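About Plirnen

Plirnen is a tea importer in Bridport. We buy from farms and small factories, we pack in our own building, and we sell by mail. We don't have a founding legend, and we are suspicious of companies that do.

Most of what gets printed on a tea bag box is hard to check. "Hand-selected" by whom? "Ancient" since when? We spent years buying that stuff before we started selling our own, and a lot of it tasted like hay. So our labels give the farm or factory, the month of picking and the month it was packed. If we don't know one of those, the line is left blank.

We don't make health claims. Tea is a pleasant drink with caffeine in it. Customers write in asking which one "detoxes," and we tell them we have no idea what that would mean.
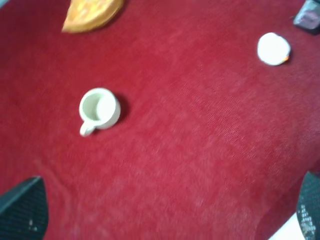

The list is short on purpose. Last year we tasted 784 samples and took very few of them. Our everyday black is called Ban, and it is meant to be drunk strong, with milk if you like. Cindus is a lighter green that we only carry from May until it runs out. Some people find it grassy, and they aren't wrong.

Bags come in 200 and 500 grams. We tried a fancy tin for a while. It added 2 dollars to the price and did nothing for the tea, so we dropped it.

We are not certified organic. Some of our growers could probably qualify and some couldn't, and we would sooner answer a question about a particular farm than put a seal on everything. Ask and we'll send what paperwork we have.

Orders leave on Wednesday. Shipping can take up to 2 weeks in December, whatever the tracking page says. If you don't like a tea, write to us within the month and we'll refund it. Keep the bag.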